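Handheld gripper build, trying to get it to fold knitwear
Forum: Home Workshop Robotics > Builds in Progress

urnside_tinkerer
OK, first proper build log from me! I've been putting together a hand-held two-finger gripper for teaching clothes folding. You squeeze, the fingers close, you do the chore yourself, and later the arm (still in pieces on my bench) gets to learn from the recordings. Body is all black printed parts, parallel linkage, blue pads on the inside of the fingers. I did T-shirts and dish towels for most of April and got cocky, so now I'm on sweaters.

Sweaters are a different animal! They stretch before they move. You pinch a sleeve and pull, and the sleeve just comes along and twists up on itself while the rest stays put on the bed.
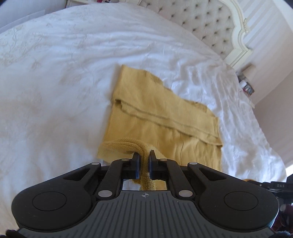
I've settled on taking a small gather of fabric and going slowly until the body starts to follow. Of my last 114 tries at a sleeve fold I'd call 90 of them good enough to keep. The rest are mostly twists that I couldn't get flat again without using my other hand, and that's cheating.

Questions for you lot: softer pads, or narrower tips? And does anyone fold on a bed, or have you all got a table?

sonano
Love this. The mirror in the body is a great touch, it's the bit I always skip because lining it up makes me swear.

Narrower tips, no question. Wide ones grab both layers of a knit every time.

TMaeng
Disagree with sonano. Narrow tips on a fine knit will leave marks and sooner or later pull a thread. I'd go softer on the pads and leave the tips alone. We tried both at the shared shop in Lisbridge (Tae-yang here, I run the Thursday bench) and went back to the wide ones after one evening and one ruined cardigan.

Also, get off the bed. A duvet moves when you pull on it, so you're teaching the arm about the duvet as much as the sweater.

sonano
One cardigan isn't much of a test! What were you closing with, a vise?

TMaeng
A spring that was too strong, fair enough. I still wouldn't do it.

urnside_tinkerer
Ha, OK. The bed thing is a choice though. I want the arm to work where the laundry gets dumped, and in our house that's the bed. The pattern and wrinkles in the cover are good practice too, I think? White on white, sun coming in the window, all of it.

mjcha
I'm with urnside on the bed and with Tae-yang on the pads, so everybody can be annoyed with me. I did 12 short sessions on a table and the thing was lovely on a table and hopeless anywhere else. Mixing them fixed a lot. Do half and half if you have the patience.

For the twisting: come in from the cuff with the fingers in line with the sleeve, then turn your wrist before you lift. If you lift first, the knit rolls. Took me ages to see that in my own clips.

What pad material are you on now?

urnside_tinkerer
Cut from a kitchen mat, two layers, glued. The glue is the weak spot, I've redone the left one twice. Going to try the wrist thing tonight, that makes so much sense!!

mjcha
Contact cement, rough up the plastic first. And leave it overnight, I know you won't.

sonano
Posting my narrow tip files anyway for whoever wants them. 13 mm across at the end, rounded corners so Tae-yang can sleep. They should fit most of the linkage bodies people use here, but check your pin spacing before you print.

TMaeng
Rounded corners is better, I'll give you that. I'll print a set and try them on something I don't like.

urnside_tinkerer
edit 15/10/2023: wrist turn works! Far fewer twists, and the ones I do get come out with a small tug. Pads are next, then sonano's tips on the same sweater so we can compare. Myung-ja, I did leave the glue overnight. Mostly.

mjcha
"Mostly." Put up some clips when you've got the tips on, I want to see the cuffs.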